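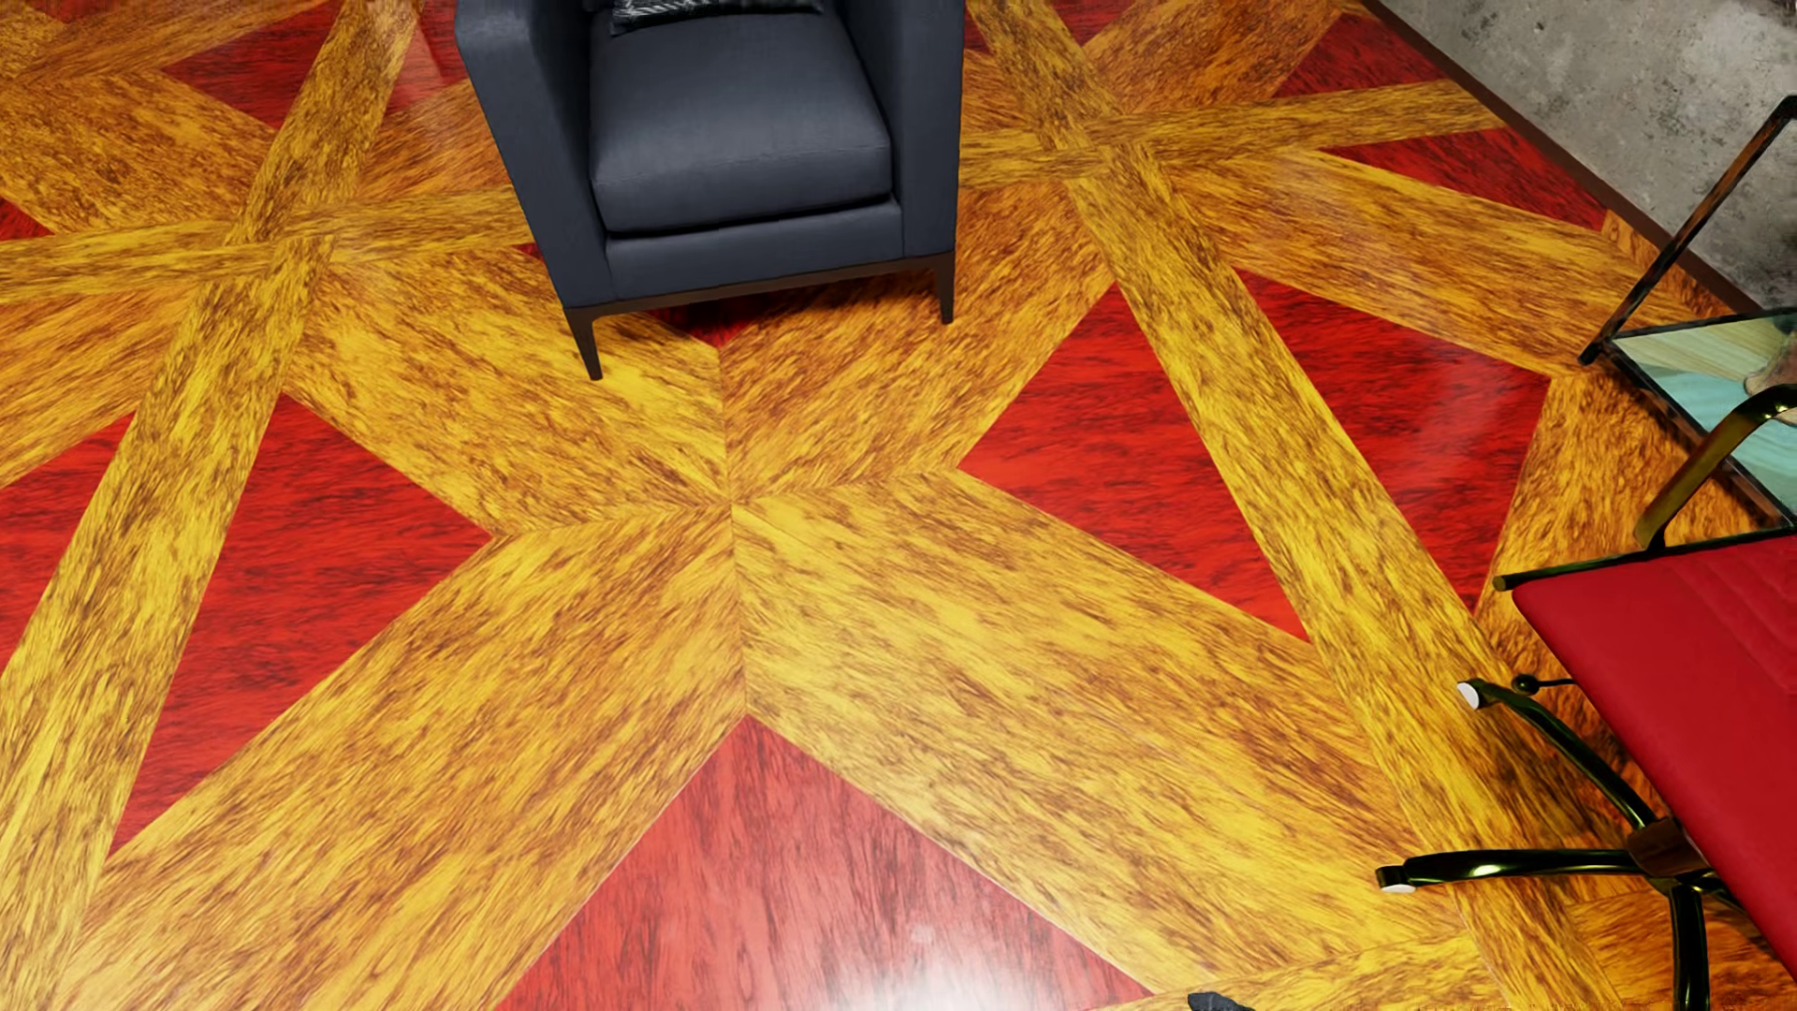 Figure 2. Rendered interior with an armchair on a patterned wood floor.

3.2 Seating and time spent in shared rooms

The second part of the study dealt with how long residents stayed in the shared rooms of their building once they had sat down. We worked in two apartment buildings in Prurnstead, both put up by the same builder and both with a lounge on the ground floor. The Manau building has 148 apartments and a lounge that opens off the mail room. The Vasiliu building is smaller, and its lounge is reached by a short hallway past the laundry.

Residents filled in a paper diary for 6 weeks, starting in November. Each entry gave the time of arrival, the time of leaving, the type of seat used and the main activity. We received some 3,000 entries. Entries with no leaving time were dropped, as were visits shorter than two minutes, most of which were people waiting for the elevator.

Seat type was recorded under three headings: armchair, desk or office chair, and sofa. An armchair and an office chair can both be seen in Figure 2. We did not ask about color or fabric. In the pilot, residents of the same building gave such different answers on fabric that the question was of no use.

Visits in an armchair had a median length of 45 minutes, longer than visits in either of the other seat types. The gap was widest after 7 p.m. and almost closed in the morning, when most people came in to read mail or wait for a ride. Reading was the most common activity in armchairs in both buildings. Sofas were used mainly by people who arrived together - a pattern also found in the Elari survey of student housing, although the rooms there were larger.

Two limits should be kept in mind. Residents chose their own seats, so people planning a long stay may have picked an armchair for that purpose. The diaries also say little about crowding. A resident who wanted an armchair and found them all taken would be entered under whatever seat was free, and we have no way to separate those visits from the rest.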